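Cold Start

The Sturix sat on its stands with the rear wheels off, and Olumide Edet read the fault log for the second time. 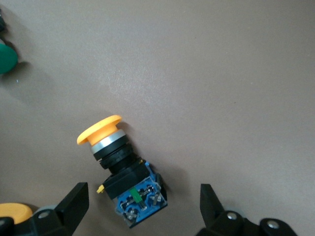 Oil pressure had dropped to zero for two seconds in turn eight, then returned to normal. Una had held the slide through the dropout and finished the run. She had not mentioned it.

"Did the light come on?" he asked.

"I was sideways," she said. "I was looking out the side window."

He wrote this down. The car was a rear-drive coupe with a Zeller straight six, set back in the chassis and fed from a wet sump. The sump had baffles. Insaurralde, who built it, had rated them for a sustained lateral load that Una exceeded on most corners. Edet had raised this with him in September. Insaurralde had answered that the customer should drive in a straighter line.

Edet drained the oil through a paint filter and spread the mesh under the lamp. He found gray paste, which was normal, and one flake of copper, which was not. He cut the oil filter open and unfolded the pleats. They held 11 more flakes.

"Rod bearing," he said.

"How long does it have?"

"It could do a full practice session. It could fail on the trailer ramp."

Una sat down on a wheel. Qualifying opened at 10 in the morning. The spare engine was in another state, in a crate, with no cylinder head.

"Can you change the bearings with the engine in?"

"If the crank isn't scored."

He unbolted the subframe, lowered it on the jack and pulled the pan. The caps came off in order. He laid them on a towel in the same order and measured each journal. The fifth shell was worn through to the backing. The journal under it was dull, but his fingernail slid across it without catching.

"Well?" Una said.

He measured it again and turned the micrometer so she could read it.

"Hand me the new shells," he said. "And look at the light next time."

She went to get the box.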